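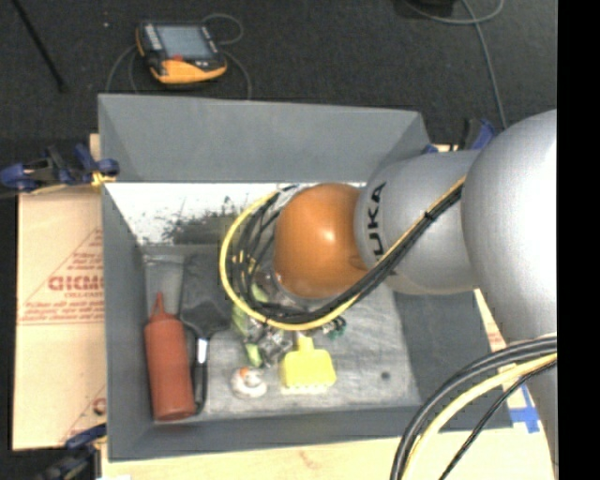

**Figure 3.** Bin workspace used for costing. The arm reaches in from the right, with mixed household items on the bin floor and clamps around the bin.

## 4. Equipment planning and cost allocation

### 4.1 Scope of the budget

The cost model in Section 3 treats a picking cell as a single purchase. In practice the Edine laboratory bought its cell in stages, and the order of those stages affected the total. This section sets out the costs under four headings: arm and controller, workspace, cabling and consumables, and objects. Staff time is reported separately in Section 5. All sums are in pounds and exclude tax.

The arm and its controller were already on the asset register and enter the budget only as depreciation. We followed the departmental rule of equal yearly charges over 5 years with no residual value. A group buying new would need to replace this line with a supplier quotation, and the remaining lines can be kept as they stand.

### 4.2 Workspace

The workspace consists of a large grey bin with tall sloping walls, open at the top (Figure 3). Fixed tooling was quoted by Brallance at 3000, including a machined base plate and locating pins. We declined the quotation and held the layout with clamps and tape. The saving is real but carries a running cost, as the position of the bin must be checked against the calibration file before each session. Over a short project the clamped layout is cheaper. Over a longer one the base plate would probably pay for itself, although we have no data of our own beyond the first year.

Bin wear was left out of the first version of the budget. The floor of the bin in Figure 3 shows faint scuffs and streaks, and there is a ragged dark patch on the bright band beneath the far wall. Surface marks of this kind matter for planning where the segmentation method relies on a plain background. We now allow for one replacement bin per year.

### 4.3 Cabling and consumables

Cables were budgeted as a lump sum of 1000, covering spare leads, ties and sleeving. The external bundle has to loop around the joints with enough slack for the full range of wrist motion, and it also hides part of the bin from a camera mounted beside or above the workspace. Internal routing was considered - Drerkora offers a retrofit - but the lead time ran past August and the option was dropped. Any group relying on a single fixed view should price a second camera at the same time as the arm.

### 4.4 Objects

The object set contains 33 items, of which only a handful are placed in the bin for a given trial. Rigid items such as brushes are cheap and rarely replaced. Clear plastic is also cheap, but it crumples with handling and is treated here as a consumable. The purchase list was compiled by Rakiya Nnaji and follows the categories proposed by Chu, with duplicates ordered for more than half of the entries.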